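Stop making the home robot clever

23 November 2020

Posted by Yhon Huanca in Opinion, Workshop

Quick one because I have the soldering iron on and I'm supposed to be doing something else.

I keep reading build logs. Same shape, every one of them. Someone gets an arm, bolts it to a bench, gets it to wave, and by week two they are talking about it understanding the kitchen. Understanding! The thing can't pick up a lime yet. Then the log goes quiet. Last post in April, arm pointing at the ceiling, "more soon".

My view, and I'll say it badly and fast: people building at home or in a shared workshop should do dull work on purpose. One table. One box. A few objects that don't change. Do it until you're sick of it, then carry on a bit longer.

I've been at this on and off for long enough to have wasted a fair bit of money. My first go was called Nomis, a gantry thing made of drawer runners. Nomis was meant to sort my recycling. It had voice control before it had limit switches. I spent three weekends on the voice and one evening on the limit switches, after it drove itself into the end plate and stripped a belt. You can guess which bit I still use.

Then Major. Bigger, heavier, worse. Major had a shoulder made from a windscreen wiper motor and it would sag if you left it. I wrote a lot of code to make up for the sag. Should have fixed the shoulder. Everyone does this, writes software round a mechanical fault, becuase software is free and you can do it sitting down.

So now at Sedalico, the workshop I share a bench in, I've been arguing for the boring way. Not popular. We had a proper row over it on the mailing list, 54 messages, most of them mine, sorry.

What the boring way looks like. Pick a task a toddler would find easy. Fruit in a tray. Set it up, run it 100 times, write down every miss. Don't touch the code till the hundred is done. That last part is the hard part. You see it fail on the fourth go and your hands itch. Leave it. If you change things every time it misses you never learn whether it misses once in a while or nearly always, and those are different problems with different fixes.

Then move the tray a hand's width and run the lot again. That's where it hurts. I had a routine on Major I was proud of, looked lovely, and it was fine as long as the tray sat inside a pencil line. Move it off the line and it closed on air, every time, very smoothly.

Objects matter too. Use fake ones if you can, they don't rot, and a thing that's the same shape next month means your notes still mean something. A mix of shapes. Round is harder than it looks. Round things run away. A bunch of anything is worse, there's no one place to grab it.

And surfaces! Shiny worktops are a pain, for cameras and for anything that rolls. Cork's good. Cork's cheap. Label your bases, label your cables, by hand is fine. Give yourself slack in the cable at the wrist, more than you think, and then check it at full reach before you run anything.
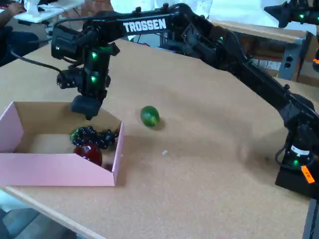 Fidelina Marulanda thinks I've got this backwards, and wrote to tell me that dull tasks are exactly why people give up: they bought an arm to be delighted, a hundred goes at a plastic apple delights no one, and she'd sooner see a beginner make something daft and half working that they want to come back to. She added that her own first build threw a sponge across the room, and that she's still building.

Fair. I've thought about it most of this week. I'd still say the sponge is fine for the first month. After that you need to know why it threw it. And she does know, that's my point, at some stage she must have sat down and run the thing over and over. The fun got her in the door and the dull stuff kept it working.

Where I do give ground is the number. A hundred is a lot for an evening after work. Do 7 and go to bed, then 7 more tomorrow. Just keep the same sheet going and don't fiddle in between. I'd sooner have a slow hundred than a fast ten.

The other moan I get is cost. Yes, a bought arm is dear, and sharing one is the only way most of us get near it. But Emar, the little arm a few of us are putting together from spare servos, has a budget of 500 quid, all in, and I think we'll land under if nobody orders any more brackets. It'll be slower and it'll wobble. It can still do fruit in a tray. If the wobble is the same wobble each time you can live with it, and you'll only find that out by running it and writting it down.

One last thing on the sheet itself. Paper. Pencil on a string. I tried a spreadsheet, and people stop to wipe their hands, then forget, then make it up afterwards. Columns for the object, where it started, got it or didn't, and a wide one for swearing. The wide one is the one I read back.

Right, iron's been on the whole time. Sheets are in the drawer under the vice if anyone at Sedalico wants to copy them, take the blank ones please.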